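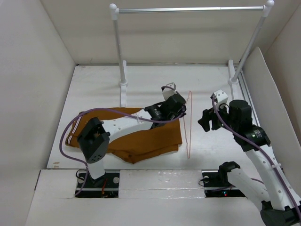 Haziq Nasution asked whether the Viravell two-arm kit can be set up for garment work by staff with no programming background. It can, provided the steps below are followed in order.

Setting up a garment task on the Viravell kit

Before you begin

Read the safety sheet supplied by Workadham. The enclosure requires a level bench and two grounded outlets, one for each arm. Keep hands outside the enclosure whenever the arms are powered.

Step 1. Check the mounting plates
With the power off, tighten every bolt on both plates. Confirm that each cable has enough slack for the arm to reach the back of the floor panel.

Step 2. Place the rack and the garment
Stand the clothes rack at the back of the floor and lay the garment in front of it. Trousers and other heavy items should be folded once before the first trial.

Step 3. Set the speed
Open the Motion page and set the speed to 70 percent. Higher settings are available but are not advised for soft goods — fabric tends to slip from the gripper fingers.

Step 4. Record and replay
Select Record, guide both arms through the task by hand, and save the result under a new name. Replay it once without a garment.

If the screen shows code 401, the controller has not accepted the license key. Enter the key again under Account and restart the controller.

The kit may be viewed at the Maltley office by appointment. Requests for on-site training should be addressed to Dewanti Yusof.

Page last revised January 11, 2022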